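Home Visits Tools & Kit Letters About

An afternoon at the Prideck open day

Reading time: 4 minutes

I have wanted to see inside Prideck ever since they moved into the old dairy building at Trarnstead, so when the November open day came up I booked two places before asking anyone if they wanted the other one. Brayden Gauthier did, luckily. He ran a hardware shop for years and has strong opinions about which jobs in it he would have handed to a machine (counting loose screws, first and last).

We arrived just after two o'clock and were given a badge, a map and a very good piece of plum cake. The doors to the robot hall were propped open and you could hear the motors from the corridor, a soft whirr with little pauses in it. I was already grinning.

The hall is divided into bays, and Despina Radonjić took our group of 16 round them. She works on what they call small handling: picking things up, moving them, passing them from one hand to the other. It sounds like nothing. Then you think about your own morning and how much of it was exactly that! Sorting socks, passing a mug across to the hand nearer the cupboard, picking a bit of shell out of the egg. A robot that could vacuum has been easy to buy for ages. One that can clear up a child's bedroom floor has to manage hundreds of odd little shapes, and that is what they are working towards.

The bay I liked best had two arms on one rail, reaching in from either side towards the middle.

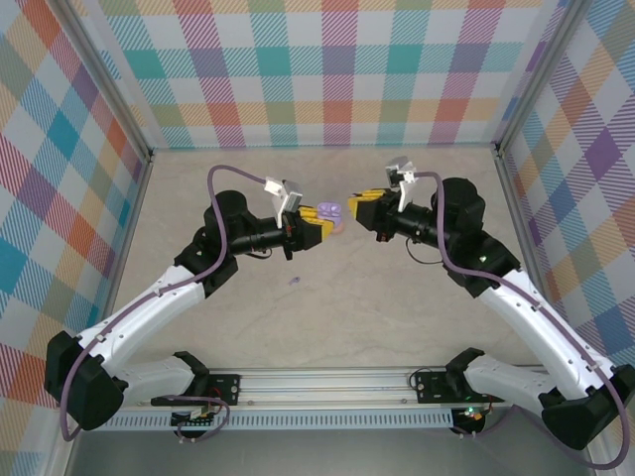
Two grippers and one small lavender piece, in the two-arm bay at Prideck.

I stood there far longer than I meant to. The thing in the left gripper is so small and so lumpy, with no flat side that I could find to get hold of it by, and I kept leaning in as though I could help. Brayden said it was like watching someone thread a needle in oven gloves, but he didn't move on either.

I asked Despina why they bother with two arms. She said to try opening a jar with one hand, then folding a tea towel, then getting a sticker off its backing. Fair enough. The hard moment, she told us, is the one when both hands have hold of the same thing. Let go too early and you drop it, hang on too long and the two arms are pulling against each other. People settle that with their fingertips without a thought. The machine has to be taught when to let go, and it has to be taught again when the object is squashy, or shiny, or has rolled over since it last looked.

Somebody asked about speed, and she was very frank. For a job like putting away a box of mixed bits, she would still back a patient eight-year-old. But she also said that two years ago she'd have backed a toddler, and I found that thrilling. 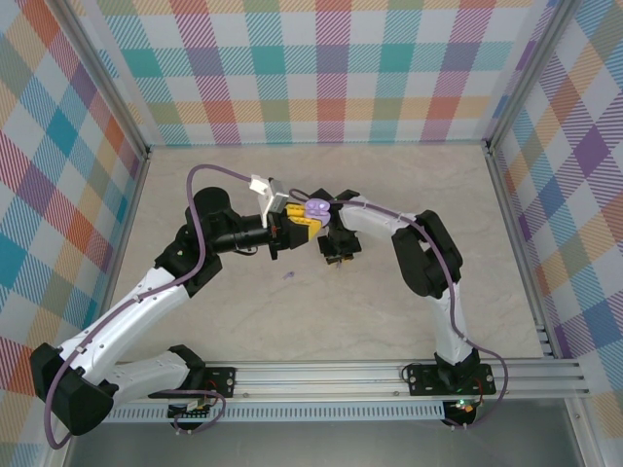 So, could it do the chores?

Back over the tea urn we had a proper argument about it. Josefina Figueroa, who had come with the group from Indavmont, runs a haberdashery and wanted to know when she could have one to put buttons back in the right drawers. Despina's answer was that the picking up is coming along nicely and the knowing what goes where is coming along too, and that doing both all day in a crowded shop, with customers' elbows about, is still a good way off. Josefina said she'd keep a drawer free.

My own view, for what it's worth: shop floor before kitchen. A stockroom has shelves that stay put and trays you can label. My kitchen has a dog in it.

We also had a quick look at the Olszewski stand by the exit, where Roman Szewczyk was showing trays and bins meant to make life easier for grippers, with sloped sides so that small parts slide to the middle. Brayden bought a set for his shed. He has no robot, he just liked the trays.

If you go

The hall is all on one level and there are stools if you ask for them. Parking is tight, and the bus from Trarnstead station takes around 13 minutes. Go to the two-arm bay first, before the school groups get to it, and give yourself time to stand still. The plum cake had gone by four.

Contact the editor | Copyright remains with the authors | Back to top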